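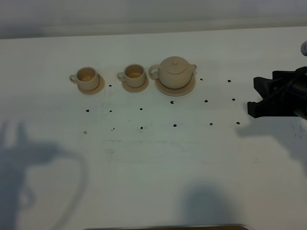
According to Nisreen Haddadin, the question servers ask most often before a tea service station is automated is which parts of the job will remain theirs. Answer it in writing before any practice run. This page sets out the steps used at Stivau for introducing robot arms to tea service.

Step 1. List the tasks.
Write down every task on the station, from laying out saucers to speaking with guests. Mark each one "arm," "staff" or "shared." Staff who work the station must take part in the marking.

Step 2. Fix the layout.
Agree on one starting layout for the teapot, cups and saucers. In the practice layout, the cup handles point left and the teapot spout points right. Keep a printed copy at the station.

Step 3. Practice without guests.
Hold 8 practice sessions, each with two staff members present. One follows the arms and keeps a hand near the stop button. The other records every pause and every correction. 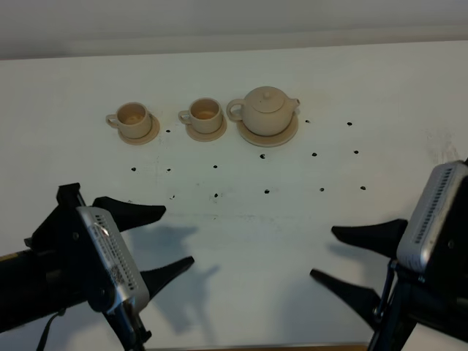 Rachid Ezzat asked at the first staff briefing whether time spent correcting the arms would count as service time. It does. Enter it on the shift sheet under "Station support."

Step 4. Revise job descriptions.
Supervision of the arms is skilled work and must appear in the job description of each person who performs it. Hours may not be reduced during the practice period.

Step 5. Review.
Meet with all station staff after the last session. Any task marked "shared" that caused repeated corrections returns to "staff" until the next review. Send the signed task list to Hubert Gasser. The present procedure remains in force until July 2028.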